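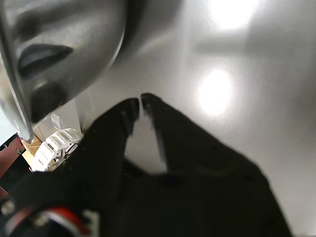 Oct 15, 2020
Bench 2, teleop demos, metal part pick from the clutter tray
Present: me (Iqra), Mudassar on the leader arm until lunch, Orysia after

Picked up where we left the list. The aim for the day was to get the hand-guided and remote demos into the same format so the Prarero training run can take both without a conversion step. Got most of the way there. The conversion step is still needed for the old February set, and I am leaving that alone for now.

Setup notes first, so I don't have to work them out again.

Wrist camera exposure is fixed, not auto. With auto on, the two ceiling lights reflect off the white surface and the image goes dark every time the gripper turns toward them. Fixed exposure leaves two bright blobs but the fingertips stay readable. Mudassar asked if we could just turn off the rear light. Tried it. The shadow side of the metal part went so dark that he could not find the openings, so the light is back on.

Gripper zero was off again after the power cycle. Commanded fully closed and it stopped short. Re-homed twice, then it closed properly. Add re-homing to the start script. (Orysia says it is in the start script on Bench 1. Copy it from there.)

Hand-guided runs, morning

Put the arm in gravity comp and walked it through the approach by holding the forearm link. The motion is smooth this way, but my sleeve kept getting into the wrist view. Threw out nine demos for that before I noticed. Short sleeves or the elastic cuffs from now on.

The other problem with hand guiding is the gripper itself. You have one hand on the arm and the other on the open/close button, and the close always comes late. In playback the arm sits still over the part for almost a second while nothing happens. The policy we trained on last week's batch copied the wait faithfully. I would sooner trim those pauses than teach everyone to press faster, but trimming has to be done before the actions are resampled, or the timestamps slip.

Remote runs, rest of the day

Leader arm on the side table, operator looking at the wrist view only. Mudassar did the first block with the scale at 1:1 and overshot on nearly every approach. Dropped the scale to 0.5 for the last part of the motion and he settled down. Switching scale by foot pedal works, but the pedal slides on the floor. Taped it.

Main finding: from the wrist view alone it is very hard to judge how far the fingertips are from a curved metal face. When the part is close to the lens it goes soft and the edges stop helping. Mudassar's trick is to bring the fingers nearly together, line up the gap with the edge of the part, and then open for the grasp. It adds a step but he hardly touched the part by accident after that. Orysia did the same thing without being told. I think we should make it part of the demo protocol, so that all operators do it or none do. A mix of both will only confuse the training.

The part can be held two ways, by the rim or with one finger in an opening. Rim grasps slip when the arm speeds up. The opening grasp holds better but needs the wrist turned further than most people like to turn the leader arm. For now: opening grasp only. Rim grasps get the tag "alt" and stay out of the training split.

Small parts next to the target got dragged along in several runs. I kept those where the operator recovered and finished the pick. Shagufta wants recoveries in the set and I agree, as long as they are tagged.

Counts at end of day

Total frames checked by hand: 3939
Demos kept, both methods: 167
Demos in the folder before today, same task: 507

Replay check

Replayed a handful of the kept remote demos open loop with the part back at its marked position. Most reached the grasp. Two came in low and I stopped them by hand. Both were from the block before the re-home, so I moved everything from that block to a separate folder until someone can look at the offset. Should be possible to correct it in the log if the error is constant.

Force threshold on the Kekberg controller is set to 12 N for replays. It was 20. Please leave it at 12 while we are this close to the table.

To do

– Re-homing into the Bench 2 start script
– Trim script for the hand-guided pauses, run before resampling
– Rubber feet for the pedal
– Write the "fingers together, line up, open" step into the protocol sheet and send it to Mererid before her operators start
– Ask Shagufta if she wants the alt grasps as their own task
– Check the offset in the block I set aside

Leader arm wrist joint feels stiff at the end of its travel. Orysia noticed it too. Not looked at yet.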